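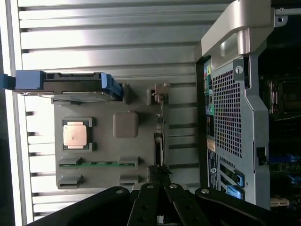 Parts tray and tower, side by side on the slatted bench.

Levchenko refurbishment notes: is the tray worth it?

I had my doubts about the moulded parts tray when Tustetik first sent us the price list, and I still have a few. The idea is that every part of an old desktop gets its own pocket, so the person rebuilding it isn't hunting under a rag for a memory stick. Fine. A baking tin and some egg box foam did the same job for me for 17 years.

What I'll grant is that the processor lies flat with its copper-coloured top facing up, well clear of sleeves, and the memory has a long slot to itself. The hard drive stands upright at the back, blue rails already on. I'd want to see how that holds when someone bumps the bench.

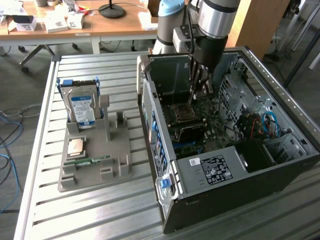

What it doesn't fix

The tower still has to lie on its side with the panel off, and the empty socket is as easy to ruin as ever. Tustetik's leaflet promises 300 rebuilds "without a bent pin". Whose rebuilds, and who checked? Mandla Masilela at Clestulwood asked them in October and got a second leaflet.

Then there are the cables. Red, blue, black and yellow, looped up by the drive cage, and no tray on earth will tidy those for you.

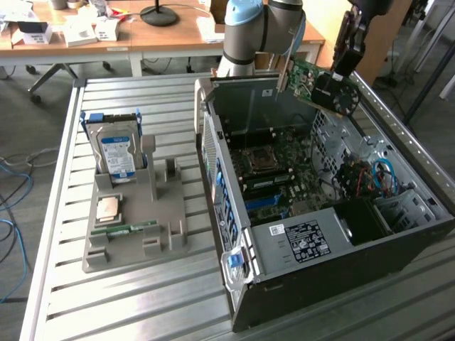 So I'd say borrow one before you buy. If your rebuilds are all the same model it may earn its space. Ours are not, and the Onby shelf is full of odd sizes that won't sit in anybody's slots - I tried 2 of them.

Comments

Sơn Ung: Egg box foam? Please tell me it was the anti-static sort.

benchrat2528: We have the same tray. Good for drives, a bit fiddly for memory.

Mandla Masilela: Third leaflet has now arrived.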